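Workshop notebook: cold-brew tea, second round
4 min read
Print | E-mail

February, started 7:40 a.m.

Picking up from the last entry. The first round was too bitter and went cloudy after a night in the refrigerator. The plan for this round was to change the water and the steeping time and leave the leaf alone, so that we can tell which of the two was doing the damage.

Leaf is the Merine black, same bag as before, folded over and clipped. There is enough left for one more round after this one. The Paewai sample came in but I have not opened it. It smells smoky through the packet and I want it kept away from the Merine, so it is in the metal cabinet on the bottom shelf. Please leave it there.

Water: tap for batch A, filtered for batches B and C. The tap water here leaves a white ring in the kettle within a week, so I expected a difference. Filter cartridge was changed before I started and I threw out the first two pitchers.

Steeping:
A - tap, 9 hours, refrigerator
B - filtered, 9 hours, refrigerator
C - filtered, 17 hours, refrigerator

Dose is 11 grams per liter for all three. I weighed the leaf on the small scale, which drifts if the door is open. Closed the door, tared twice, got the same reading both times. The big scale is no good for this and somebody should put a note on it.

All jars were rinsed with boiling water and left upside down on a clean towel until dry. Lids too. Last time I skipped the lids, and there was a faint pickle smell in one jar that I am fairly sure came from the gasket.

Strained A and B through the fine mesh first and then through paper. Paper takes forever. B went through in 31 minutes and A was slower than that, though I didn't time it properly because the phone rang. Rinsing the paper first helps with the cardboard taste. I forgot to rinse it for A, so anything papery in A should be put down to that and not to the water. 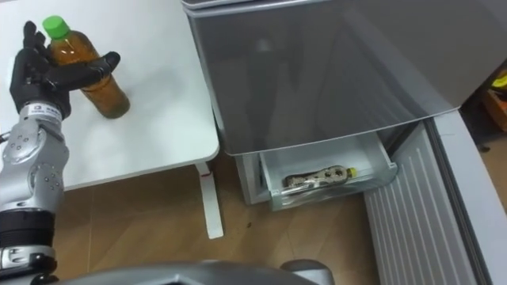
Tasting, cold, small glasses, no sugar:

A is dull. Flat in the middle, a bit chalky at the end. Some of that could be the paper. Color is darker than B, and it looked hazy when I held the glass up to the window.

B is the best so far. Clear, light, a little like raisins. Slightly thin. I would drink this.

C has more body but the bitterness is back. It dries the tongue and stays there. With ice it is better, and with lemon it would probably pass, but we said we would judge everything plain.

Tried a half-and-half of B and C because they were both on the bench. Better than C, not as good as B. Not worth the extra jar.

Haze: moved a glass of each into the coldest part of the refrigerator and looked again after lunch. A had gone properly cloudy. B was clear. C was just starting to go at the bottom of the glass. A few minutes at room temperature brought C back but not A. This fits with what I had read about hard water, and I am going to stop using tap for this altogether.

Things that went wrong:
The refrigerator was opened a lot in the morning and the thermometer on the middle shelf showed a swing I did not like. C sat through all of it. I don't think it explains the bitterness, but it should be repeated with the jar at the back.
The label came off jar B when it sweated. I knew which it was by position, but that is luck. Use the Pasia tape next time, it holds when damp. It is in the drawer under the sink with the funnels.
Spilled part of A on the logbook. Previous page is still readable if you hold it flat.

Next round: filtered water only. Keep 9 hours and raise the dose a little to fix the thinness. Run one jar at the same dose for 11 hours beside it. If neither gets there, try a coarser leaf before going any longer. I would also like to know how B holds up over several days, so I have put a sealed jar at the back of the refrigerator. Don't drink it. I'll open it at the end of the week and write down smell, color and taste whatever state it is in.

Used leaf went into the compost bucket, which is full. Filter papers: down to the last few, more on order from Trakunley.

Recent entries
Cold-brew tea, first round
Cleaning gaskets and jar lids
Kettle scale: vinegar against citric acid
Ginger syrup, bottling notes
Checking the small scale for drift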